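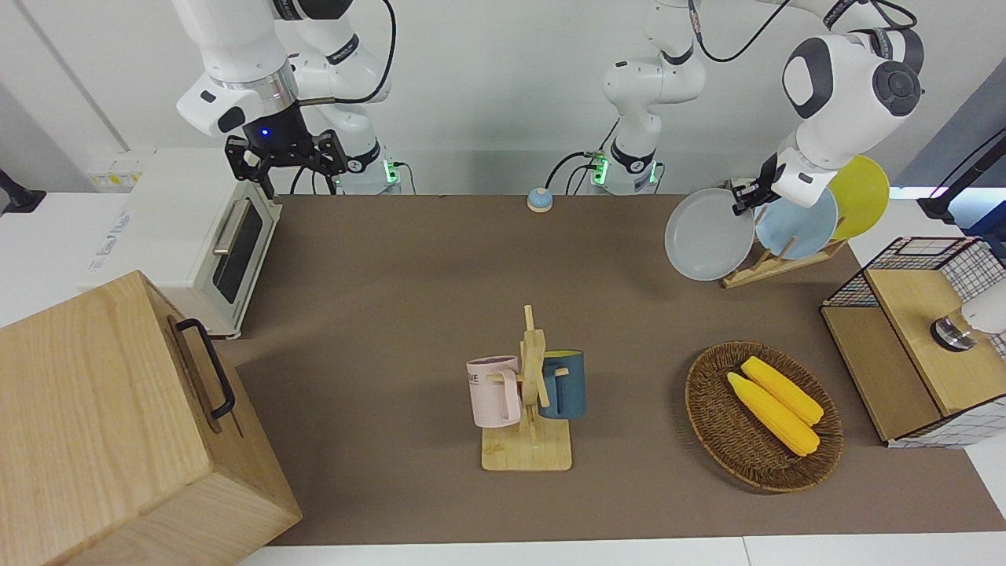 Category: Methods / Bimanual Manipulation
Reading time: 6 min

Scoring long-horizon kitchen tasks by stage

A single success flag per episode is a poor measure when the task has several steps. Two policies that both finish 15 percent of episodes can fail in very different places, and the flag hides it. This page describes the staged scoring we use on the Nendus bench, how to set it up, and how to read the output. It assumes two arms with parallel grippers and a policy that already runs closed loop.

1. Split the task into stages

A stage ends at a state that can be checked from a still frame. "Plate clear of the rack" is a stage. "Gripper approaches plate" is not, because two raters will disagree on when it happened.

For the plate task we use six stages:

reach: fingers on either side of the plate rim
grasp: fingers closed on the rim
lift: plate fully clear of the rack
transfer: plate over the target area
place: plate supported by the surface
release: gripper open, plate at rest

Write the definitions before collecting any episodes. If a definition has to change later, rescore everything. Mixed definitions in one table cannot be repaired afterward.

2. Fix the starting layout

Leave all the objects on the table, including the ones the task doesn't use. A dish rack with three plates is a different problem when a mug tree and a basket share the workspace, and results from a cleared table do not carry over.

Record the layout once as an overlay image. Before each episode, blend the overlay with the live view at half opacity and move objects until the edges line up. Pay attention to the rack. A small rotation changes which plate rim the gripper meets first, and in our logs that one variable explained more of the spread than lighting did.

Plates that overlap in the camera view need their own entry in the layout file. Store the order from front to back, by color.

3. Set the limits

Each episode stops at the first of these:

- all stages complete
- 300 control steps with no new stage reached
- operator stop

An operator stop counts as a failure at the current stage. Do not discard it. Discarding operator stops was the main error in our first round and it inflated the lift numbers.

Allow 2 grasp attempts per episode. A third attempt usually starts from a disturbed rack, and what it measures is recovery. If recovery matters for your work, score it in a separate table.

4. Score from video

Scoring is done after the run by a rater who does not know which policy produced the episode. Strip the policy name from the file name and shuffle the order. Lyle Baptiste wrote the shuffling script; it keeps the key in a separate file, which should stay closed until the last episode is scored.

For each episode, enter the last stage reached and the arm that held the object at that point. Leave the arm field blank if neither did.

A second rater repeats a random subset of 15 episodes per policy. Where the raters differ, go back to the stage definition. Most disagreements we saw were on place versus release, and tightening the wording of "at rest" removed them.

5. Read the result

Report the conditional rate for each stage: episodes that completed it, divided by episodes that completed the one before. The product of all the rates is the usual success rate, so nothing is lost.

A low grasp rate with a high lift rate points to perception or fine positioning. The reverse points to grip force, or to a rim contact that slips under load. A drop at transfer on one arm only is worth checking against calibration before any retraining.

Do not compare conditional rates at late stages if few episodes got there. Print the denominator next to each rate.

Notes

Janaína Coutinho's port of the scoring sheet to the Cotetora logger is in the same folder as the layout files. It writes one row per stage instead of one row per episode, so the summary script needs the --long flag.

Stage definitions last changed in July 2018. Tables made before then use the older five-stage list, with place and release merged.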